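# Gekeck foam letters and black backdrop cloth: a review after one month

I bought the Gekeck set in December, for the back wall of our room in Lastby. We wanted a sign in colour and some dark cloth behind it, and I did not want to paint anything.

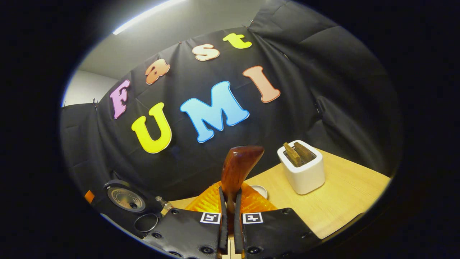 The set comes in two parts. You get a bag with 67 foam letters, lower case and capitals mixed, and a folded black cloth with a little packet of clips. I paid 355 for everything together with the delivery, in our local money, so please compare with the price in your own shop.

## The letters

I like them very much. They are light, and the lighter border around each letter helps a lot when you read from far away. Our sign says "fast UMI", with the small letters in a curve over the capitals. I tried first to make everything in one straight line and it looked like a notice in a post office. With the curve it is more friendly.

The sizes are not equal. Our M is bigger than all the other letters we used, and I cannot say if this is a design or a mistake in the factory. In the middle of the lower row it looks good, so I kept it. The colours are mostly soft ones: pink, peach, a light blue. The yellow is the strongest and I would put it where you want people to look first. One orange "a" has a mottled surface, a bit as if you could see through it. Maybe some buyers would send it back. I did not.

You can not choose the colour for each letter. If you need a word in only one colour, this is not the set for you. Also check your word before you order, as there is only one capital of each kind in my bag.

## The cloth

With the cloth I am less happy. It arrived folded very small and the creases are still in it. I ironed it for a long time at a low temperature, on the wrong side, and they came back. On the right side, near our table, I had more cloth than wall and let it fall in deep folds. There it looks nice, almost like in a theatre. On the flat parts you notice every line that goes across, mainly when the ceiling light is on.

The black itself is good and deep. Colours stand out well on it – even the white toaster on the table in front looks smarter than before.

## The clips

They are small, and for the weight of this cloth I think they are too small. We have one more or less over the "s", another near the "t", and one at the upper left where the cloth turns. They hold. But between them the edge hangs down a little, and I would be glad to have 5 more in the packet. Pauline Heywood, who has the same set in her classroom in Driltadgate, bought stronger ones from Gu and she recommends them.

## Putting it up

It took two of us one evening. My advice:

- Hang the cloth first and leave it for a night before you pin the letters.
- Lay the word on the floor and take a photo of it, then copy it on the wall.
- Pin the biggest letter first and build the others around it.
- Use thin pins. Thick ones leave a hole in the foam that stays grey.

Pins are not included – this should be written on the bag, and it is not.

## My marks

Letters: 9 out of 10. Cloth: 6 out of 10. Clips: 4 out of 10. I would buy the letters again, and get the cloth by the metre from a fabric shop, where it comes on a roll.

*Written 1 January 2022. I paid for the set myself.*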